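Library > Everyday Things > Bottles and Caps

Why Caps Have Ridges

A cap has to do two jobs. It must stay shut when the bottle is carried or tipped over, and it must open when a person wants it to. The parts that do these jobs are the thread and the grip.

The thread is a raised line that winds around the neck of a bottle like a ramp. A matching line runs inside the cap. When you turn the cap, one ramp slides along the other and the cap moves down. Friction then holds it in place.

The grip is on the outside. Smooth plastic is slippery, especially under wet fingers. Small bumps and grooves give the skin something to push against. A pattern of fine crossed lines is called knurling – the first letter is silent, so say "NUR-ling." Long grooves that run up and down are called fluting.

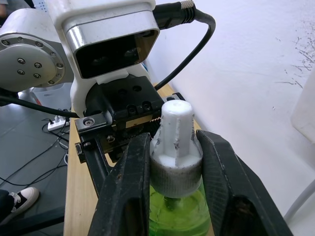 A green bottle with liquid inside. The gray band is knurled and the white spout above it is fluted.

Width matters too. Turning force is called torque. A wide band puts your fingers farther from the center, so the same push makes more torque. A narrow cap needs a harder push.

Try it: Find 2 empty, clean bottles with screw caps, one wide and one narrow. Close each one gently. Open them with dry hands, then with soapy hands. Write down which was hardest to turn.

Text: Carmela Lorente
Checked 03/01/2019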